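Public rally and march – marshal's site safety checklist with comments
Briswood Human Rights Network. Completed Aug 28, 2019. Checked by Radoslava Hrnčiar, second check by Danjuma Obi.

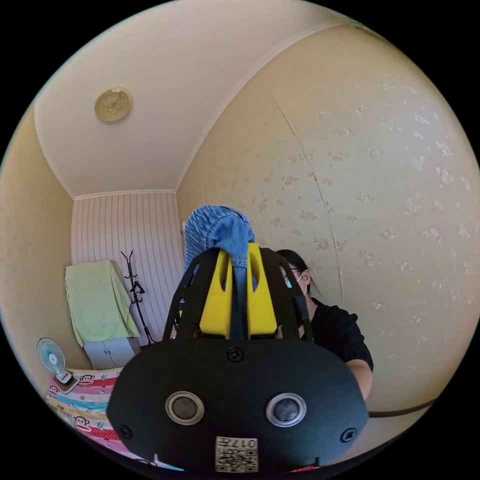

Do we need a permit if people are only standing on the footpath with banners?
Standing with banners on the footpath doesn't need one here, but the march to the consulate uses a traffic lane, so the notice of assembly has to be lodged with council and police. Carry a printed copy on the day.

1. Notice of assembly lodged and acknowledged
OK. Acknowledgement is in the folder, reference 1144. Expected attendance given as 300.

2. Route walked end to end
OK. Footpath works outside the Wutier building have narrowed the kerb side. Keep prams and wheelchairs on the park side until the second crossing.

3. Marshals briefed and in vests
Part done. Konrad Holzer has the front, Marcela Murín the rear. Two people missed the briefing and need it before they get a vest.

4. Stage and sound
OK with comment. Solteck generator is tagged and in date. The lead to the left speaker crosses the walkway – cover it with matting or run it behind the stage.

5. Banners and placards
OK. No metal poles. The large memorial banner needs four people to carry it and comes down if the wind picks up. It tore at the eyelets in March and has been re-stitched.

6. Candles for the vigil
Not OK. Paper cups only supplied, no sand bucket. Svetozár Charvát to bring the bucket and an extinguisher. No candles lit until both are on site.

7. First aid and water
OK. Kit checked, saline replaced. Water at the Nakamura fountain end only, so tell people at the start.

8. Counter-protesters
OK. Police liaison has the front marshal's mobile number. Marshals don't argue and don't touch anyone's signs. Speakers told the same.

9. Emergency access
Fail at first check, passed at second. A ute was parked across the fire gate and has been moved. Witches hats to stay there until pack-up.

10. Pack-up
Not yet checked. Leaflets left on the grass were the council's only complaint last time. Bins go back to the north gate, vests to Marcela.

Items still open: 3, 6, 10. RH to initial each one when closed.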